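**Red smudging on cheap paper: is it the paper or me?**

**murnlow_freya** wrote:

Hello all, Freya Cropper here, long-time reader and very occasional poster. I've been getting back into making my own cards and I've got myself in a bit of a muddle with reds. Blues and greens behave beautifully, but whenever I use anything red on my everyday white paper I end up with pinky streaks where I wanted a nice solid patch. I bought a pack of 1,000 sheets of Szabo in September (it was on offer and I am weak!) so I'd dearly love to be told it isn't the paper.

I've cleared the white table by the wall for it, as the light is kinder there, and I work with the sheet lying flat and turned a little on the slant, the way I was taught to write at school.
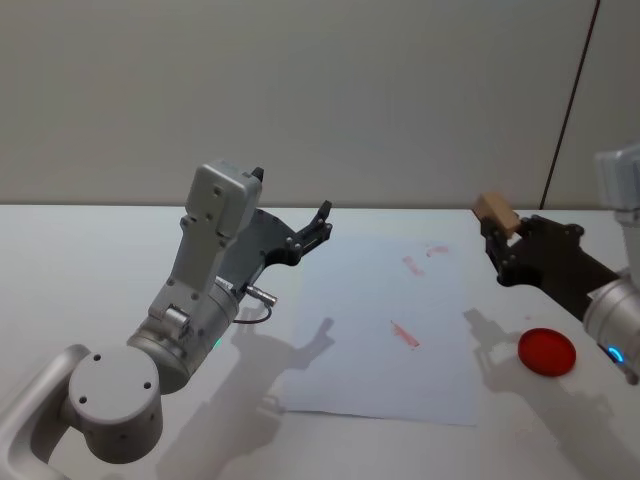 I've tried going over it in one direction, and I've tried little circles, and I've tried dabbing, which my sister swears by. The dabbing was the least bad of the lot, though it takes an age and my wrist complained all evening. Is there a knack to it? Or should I give in and buy proper card?

---

**inkpot17** wrote:

Hello Freya, and welcome back to the glue and glitter! I'm going to say paper, I'm afraid. Szabo is lovely for letters and shopping lists and the children's drawings, but I find it has a slippery sort of face to it and red sits on the top and gets pushed about. I keep a pack in the kitchen drawer and never let it near my paints. Try the Allance card, the heavier one, 161 to the box. It costs more but you'll waste far less.

---

**D_Sorensen** wrote:

I'll have to disagree with inkpot, kindly meant. I've used Szabo for years for testing colours and got perfectly good reds on it. To my mind it's nearly always impatience (I include myself here, I'm a dreadful fidget). Put down one thin layer, go and make a cup of tea, drink the tea, and only then do the second. If you rub at it while it's still tacky you lift the first lot off and there are your streaks.

Also, what are you using for the red? Marker, paint, a pad? You didn't say, and it makes a world of difference.

Demetrius

---

**inkpot17** wrote:

Tea or no tea, Demetrius, I've left it overnight and it still smeared. We may have to agree to differ!

---

**murnlow_freya** wrote:

Oh, silly me, sorry. It's the Ludar paint, the little round pan, rubbed on with a bit of sponge. I've had the set since we lived in the old house and the red is the only one I've nearly finished, so it can't always have been this much trouble.

---

**D_Sorensen** wrote:

Ah, a sponge! Squeeze it out until you think it's too dry, then squeeze it again. I'd try a soft brush as well if you have one going spare. And do keep the streaky sheets, Freya. Torn into strips they make very pretty petals, and I've covered a whole birthday card for my niece that way.

---

**inkpot17** wrote:

Now the petals I do agree with. I still say buy the Allance, mind.

---

**murnlow_freya** wrote:

Thank you both, you are kind. I'll try the drier sponge first, and if it's no better by the weekend I'll order a box of the card and the grandchildren can have the Szabo for dragons.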